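**Ticket:** divergência na taxa de sucesso da dobra, subconjunto malhas
**Projeto:** Kutico
**Aberto por:** Vratislav Paulík
**Estado:** resolvido, com um ponto pendente

**Problema**

A política treinada com as demonstrações de junho dobra bem camisetas e toalhas, mas falha em malhas com gola alta. O erro é quase sempre o mesmo: a primeira manga entra, a segunda fica a meio caminho e o braço passa à dobra do corpo como se as duas estivessem feitas. No conjunto completo de 3,000 episódios isso quase não aparece na média. No subconjunto de malhas, com 443 episódios, aparece logo.

**Registro**

10:20 - Reproduzi o erro com o checkpoint atual e com o anterior. Mesmo comportamento nos dois, então não é regressão do último treino.

11:05 - Verifiquei a sincronização entre a imagem do punho e a abertura da garra. Sem desvio relevante. A calibração da Moneck está correta.

11:40 - Revi as anotações de fase. Em 49 episódios o rótulo "mangas concluídas" foi colocado no fim da primeira manga, com a segunda ainda estendida. Todos vieram do mesmo lote, anotado com o script antigo da Daneshvar, que fechava a fase na primeira abertura dos dedos depois de um arrasto.

13:15 - Em peças de malha o operador solta a manga, abre os dedos e só depois vai para o outro lado. O script lia essa abertura como fim de fase. Em camisetas o mesmo gesto é mais curto e ficava abaixo do limiar.

14:30 - Troquei a regra: a fase só fecha com as duas mangas sobre o corpo da peça, confirmado por máscara de segmentação. Rodei no lote afetado e conferi à mão.

16:50 - Retreino lançado na máquina da Grernance, só o cabeçote de fase, com o codificador visual congelado.

**Resultado**

Com os rótulos corrigidos, a transição prematura deixou de ocorrer nas malhas do conjunto de validação. Restam falhas de preensão no punho, em especial quando ele está encostado em outro tecido. São um problema separado e não devem ser contadas neste ticket.

**Pendente**

Falta passar a regra nova em até 538 episódios de casacos e cardigãs, que usaram o mesmo script. Até lá, peço que não usem esse grupo para comparar métodos. Quem for anotar quadros intermediários deve marcar "manga 1" enquanto a outra manga estiver para fora, mesmo que a garra já esteja aberta.

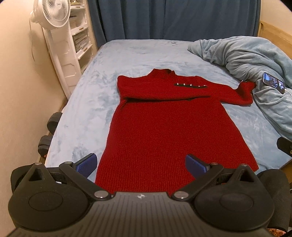

A regra nova está no ramo de anotação e o script antigo foi retirado do pipeline. Mantenho o ticket aberto só para o grupo de casacos - a parte das malhas pode ser dada como encerrada.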